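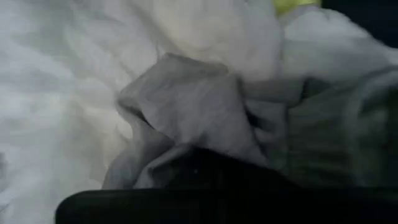
attachment 1, gray cloth on white

**Ticket 900: Tokarz for State Senate, donor + volunteer list sync**
Status: open, waiting on vendor
Owner: Zachary Kennedy

Problem: walk lists out of Uteo don't match what Plutance shows for the same precincts. Canvassers hitting doors we already did. One voter got knocked three times, called the office, not happy.

**8:10 am** Pulled precinct 16 from both. Plutance has 145 doors left. Uteo has 187. Difference is 42.

**8:25** Logged out, back in, re-ran. Same.

**8:50** Checked the 42 by hand. All marked "contacted" last weekend by the Kubiak Street crew. So the data IS in Plutance, just not going across.

**9:30** Radosław asked if he can still knock 16 tonight. Told him use the Plutance list, print it, don't trust the phones.

**10:05** Called Stement (they built the connector). Guy on phone says contact results only push if the survey question is answered. Our script has the question as optional. Crew skipped it when people said "already voting for him", so no push.

**10:40** Made question required on a test list. Entered two fake contacts, both showed in Uteo in under a minute. Deleted them after.

**11:15** Turned it on for all precincts. Does NOT fix the old records. Stement says they can re-push from their end but need written OK from the candidate. Emailed Radosław teh form.

**1:20 pm** Form signed and sent. No ticket number from them yet.

**3:45** Nothing. Called again, left voicemail.

Also, separate thing but putting it here so it dosn't get lost: table banner for the October forum. Printer wants to know light gray or white cloth. I vote gray. Need answer before they close at 5.

To do
- re-push confirmed by Stement
- re-check 16, then the rest of the district
- call the voter back and apologize (ZK)
- new line in canvass script: always tap an answer, even "refused"
- mail list: over 900 names pulled from Uteo before the fix, hold it till counts match

**4:30** Stement called, re-push queued for tonight. Will pull 16 again first thing, leaving open.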